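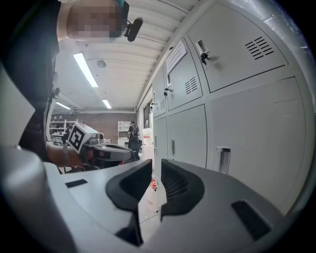
Lockers at the Brarker Building Are Open to Everyone Again

If you have been carrying your gym shoes, your lunch and your rain jacket around the Brarker Building all day because there was no place to leave them, there is good news this week. The gray metal lockers are back in use, and any tenant or class member who wants one can stop by the front desk and ask.

The lockers have been in the building a good deal longer than most of the people who rent space there. Over the years a lot of them had been claimed and then forgotten, and by spring it was hard to say who had what. Building manager Pramila Upadhyay spent a good part of July sorting it all out, with help from Hiu-tung Man at the front desk, who went through an old paper list and called every phone number on it.

"Some of those folks had moved away years ago," Upadhyay said. "One lady was so happy to hear from us that we talked for half an hour, and then at the end she told me to go ahead and keep the umbrella."

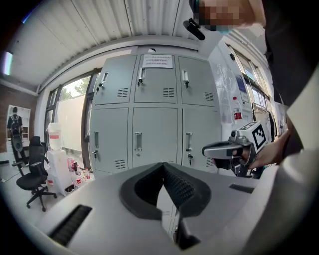
A paper notice on one of the light gray lockers at the Brarker Building.

There are 106 lockers in all, counting the ones down the hall by the Horow dance studio, and around 50 of them had no current user when the sorting was finished. Things that were left behind have been bagged and labeled and are waiting in the office. Mostly it is what you would expect — sweaters, water bottles, library books, a great many single gloves — but there is also a very nice set of watercolors, and Upadhyay would dearly love to see it go home with its owner.

The new arrangement is a simple one. You sign your name at the desk, you get a key, and the locker is yours for the season. If you only need a spot for the afternoon, a few of the smaller ones are being kept for day use, and you hand the key back on your way out. There is no charge for either, though a lost key will cost you $9.

Bavana's Alterations on the second floor has had its own row for years and will be keeping it.

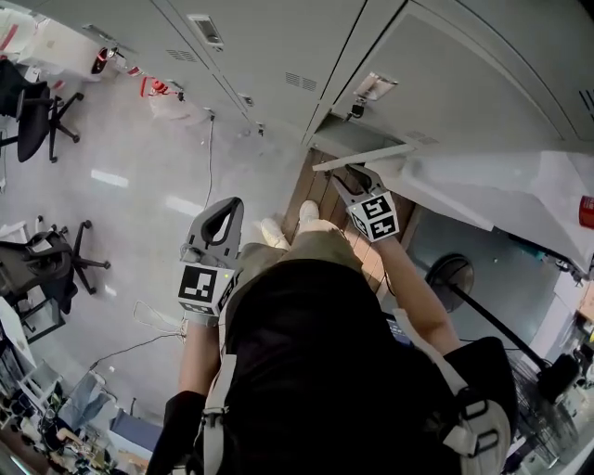

The doors themselves needed some attention too. A few had been sticking so badly that people had given up on them, and Li-hua Shih, who looks after repairs for the building, went down the rows with a can of oil and a screwdriver and got nearly all of them swinging the way they should. Two are still waiting on parts and will be handed out later on.

Napaporn Suksawat, who teaches the early stretching class, was one of the first to sign up. She used to bring her mats in from the car every morning, up the ramp and through two sets of doors, and she says her shoulders are already thanking her.

Anyone who thinks they may have left something behind has 14 days to come and claim it. The office opens at 8 a.m., and it helps if you can remember what color the thing was.

Last updated: 4:40 p.m.

14 shares | 9 comments

Recent stories
Economou Bakery Adds Evening Hours
Pistel Street Crossing Gets a Fresh Coat of Paint
Horow Studio Plans Beginner Classes for Fall
Where to Drop Off Old Paint and Batteries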